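# Plimow: picking odds and ends out of a metal bin

A small set of recordings and settings from a two-bin sorting build in a shared workshop.
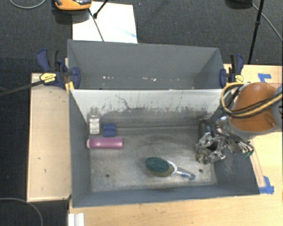 *Princess Macaraeg*

Hello, and thank you for wandering in! Plimow began as a winter project and has rather taken over my corner of the workshop, so I thought it was time to write things down properly, for whoever picks it up next and for me when I've forgotten everything by October.

## What the arm has to do

Reach into the front bin, take hold of one thing, lift it over the divider and let go of it in the rear bin. The bins are grey metal and stand back to back on the table, with a blue bar clamp at either side. Please do check those clamps before you run anything, and again after lunch (Teodoro Magbanua talked me into a second one, and I'm very glad he did).

## What's in the set

- 201 pick attempts, good and bad together
- 28 different household objects, among them a small clear bottle with a label, a pinkish-purple cylinder and a scrubbing brush with a see-through handle
- `notes.md`, where I grumble at some length about the brush

I left the failures in. Zlatko Angelovski is using them to tune his own grasp checker, and he'd be cross with me if I tidied them away.

## Things worth knowing

The floor of the front bin is scuffed and blotchy, and there are two small round holes near the front edge. My first detector was terribly fond of those holes and kept proposing them as objects, so there's a mask for them in `config/bin_front.yaml`. If you swap the bin, draw a new mask!

Blue tape marks the table on the right-hand side. Leave it where it is, please, even if it looks scruffy.

Objects lying in the back left corner are the hardest to reach. Version 6 of the planner copes better than version 4 did, though it's still slow there.

## Using it

Take whatever you like for your own tinkering, and a mention of Plimow would be lovely. Questions go to me, or to Imelda Soriano if it's the wiring.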